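12/11/22

I finally sorted the wooden blocks! One color per tub, and purple went first because purple is the best (no arguments). The dark teal tub sits at the back, and the purple rectangles fit side by side so nicely.

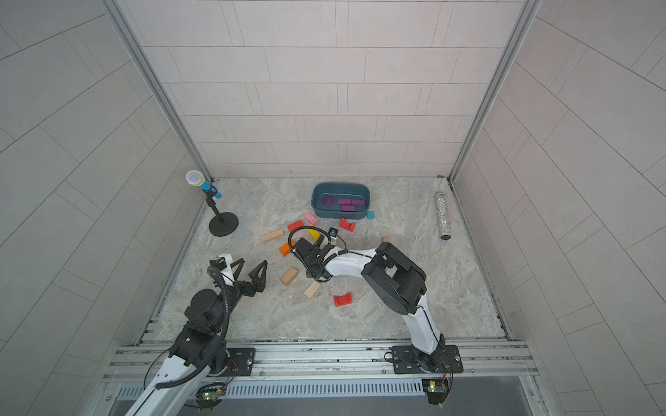 Loretta Kowalczyk told me she'd start with yellow, as it's the easiest to spot in a pile. Fair point! I still love a purple start, with all the pinks and reds left for later.

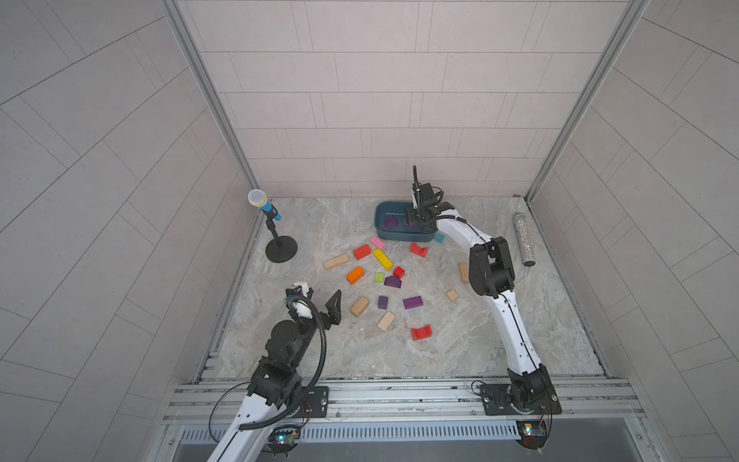
Why not sort by shape, Gaetano Amato asked, and now I want to try that too. Triangles in one tub, long ones in another... so tempting.

The prisms are my favorites, such a good roof shape.

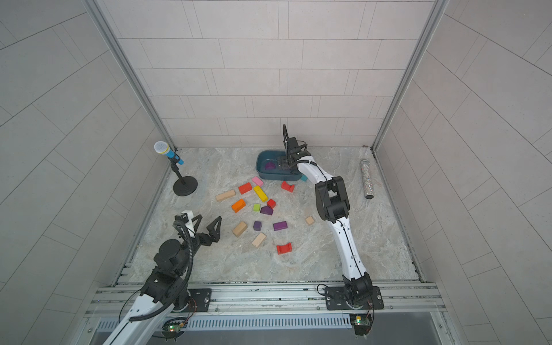

## Next up

Yellow! Then 2 more tubs.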